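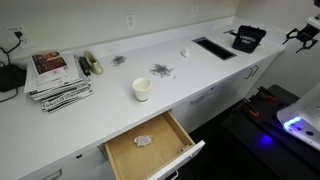
Budus refill campaign: progress report to the Mägi fund
June 28, 2023

The campaign went live in April in 28 Melov shops, three more than the 25 we planned for. Customers who bring back an empty Budus soap bottle get a refill at half price, and Melov gives the other half to local swimming lessons for children.

Up to the end of last week 2250 bottles had been refilled. Sales of new bottles fell a little in the same shops, which Melov expected and has accepted. The school poster contest drew 481 entries. Geka printed the winning design on the bottle labels, but the first batch came back with the wrong green and had to be redone — this cost us nine days and no extra money.

Radio did less well than we hoped. Few people at the tills mentioned the spot, and we have moved what was left of that budget to bus shelters near the shops.

Two shops still have no working refill pump. Kęstutis Jankauskaitė is dealing with the supplier and expects both to be fitted next month. Until then staff there hand out a voucher for the nearest shop that can refill.

Spending is within the agreed amount. We ask the fund to release the second payment as planned, and to tell us whether the autumn leaflet should carry your logo on the front or the back. The printer needs an answer before we book the run.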